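Student Project Report: Does Homemade Flaxseed Gel Hold a Curl as Well as Store-Bought Gel?

Introduction to Cosmetic Science, Hurkham College
Submitted by Bastian Wiegand

Why I picked this topic

I have had curly hair my whole life and for most of that life I had no idea what to do with it. My aunt used to make a pot of flaxseed gel on Sunday nights and work it through everybody's hair at the kitchen table, cousins included, and I can still remember how cold it felt going on. When our class was asked to choose a hair or skin product and test it against something you could make at home, I knew right away what mine would be (and my aunt was very pleased to be asked for the recipe, although she had never once measured anything in it).

The store-bought gel I chose was Murkine Soft Hold, mostly on the advice of my roommate, who swears by it.

Making the gel

My aunt's directions were "a good handful of seeds and enough water," so the first job was turning that into numbers. After some trial and error I settled on 1,000 milliliters of water and 200 grams of seeds, simmered until the liquid looked like egg white and dripped off the spoon in strings. My first batch went too long on the stove and set up so thick that I could not get it through the strainer at all. I tried an old pair of tights, as several people online suggest, and that worked much better, though it was messy and my hands were slippery for the rest of the evening.

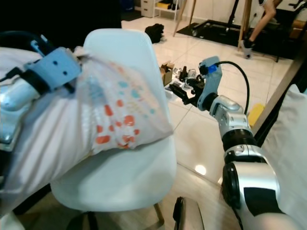
Once the second batch had cooled, I spooned it into clean jars and kept them in the refrigerator. I did not add a preservative, so I made sure to use everything up within the week. If I had more time I would have liked to try one batch with a preservative and one without, to see how long each of them kept its smell and texture.

Testing

I used hair swatches from Wosov, a beauty supply shop near campus, all of the same curl pattern. Each swatch was washed with the same plain shampoo, combed through while wet, and coated with 3 grams of either my gel or the Murkine. One group got no product, for comparison. I scrunched each one the same way, or as close to the same way as I could manage, and hung them up to air dry overnight. In the morning I measured the length of each swatch, then hung them in the bathroom with the shower running hot and measured them again.

Results

Both gels did clearly better than no product, which had puffed up by breakfast. Before the steam, I could hardly tell the two gels apart by length. After the steam, the Murkine swatches had stretched out less, so I have to give it the win for humid days, even if it hurts a little to write that in a report my aunt is going to read. The flaxseed swatches felt softer once the crunch was squeezed out, and they left fewer white flakes on a dark towel.

What I would change

My scrunching was surely not even from one swatch to the next, and a steamy bathroom is not a very controlled place. Professor Kowalchuk suggested a closed box with a humidity gauge in it, and I wish I had asked her sooner. I would also like to test on real heads, starting with my cousins, who have already said yes as long as I do the washing up.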